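Jalari Cell (setup and upkeep)
July
By Martti Hyvönen

The Jalari cell is a single-arm pick-and-place station with a two-finger gripper, and it comes as a pair: the real arm on its bench, and a simulated copy that runs on the computer next to it. I've looked after one at Fundby for long enough to have opinions, so this entry leans on my own habits (Quyên Đồng, who wrote the first version of these notes, has put up with most of them).

Background

The arm was built by Zirkel and the simulator, called Trình, came later. The idea is simple enough: you try every change in Trình first, then move it over to the bench. We skipped that step once, early on, and bent a finger mount. Never again!

Setting up the simulated cell

Start with the gripper model. Load the finger shapes, then set the opening limit to 66 millimeters, which matches our real fingers. The older file says 60 and you'll still find copies of it lying about, so check. Then set the grip force to 40 percent and leave it there until the wrist view looks right.

I do nearly all my checking from the wrist view, looking out past the fingers. The side view is prettier, but it hides small errors in the finger angle, and those are the ones that bite you. I want both fingers leaning in slightly and matching each other, with whatever is between them lined up with the middle of the jaw. If one finger sits higher, the offset in the tool file is wrong, and no amount of fiddling with the arm will fix it (I have tried, for most of an afternoon).

A tall, flat panel makes a good test piece. It runs away from the gripper in a long pale stripe, so any twist in the wrist shows up right away. I like a busy background too, something like the blue-and-white swirls behind the panel in this render, as it gives the eye an edge to compare against.
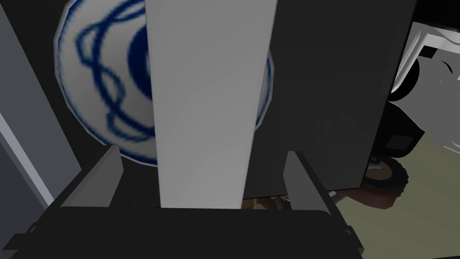 Looking after the real arm

Wipe the finger pads with a dry cloth before the first run of the day. Every 2,990 cycles the controller puts up a service light, and that's when I take the fingers off, clean the slides and put on a thin smear of grease. Thin! Too much and it creeps onto the pads.

Common repairs

Most faults come down to the finger screws working loose. Tighten them, home the gripper, and run the open-close test again. A grinding sound on closing usually means grit in the left slide. If the gripper won't home at all, look at the cable where it bends at the wrist before you open anything up. Quyên keeps a spare in the drawer under the controller, along with the small hex keys.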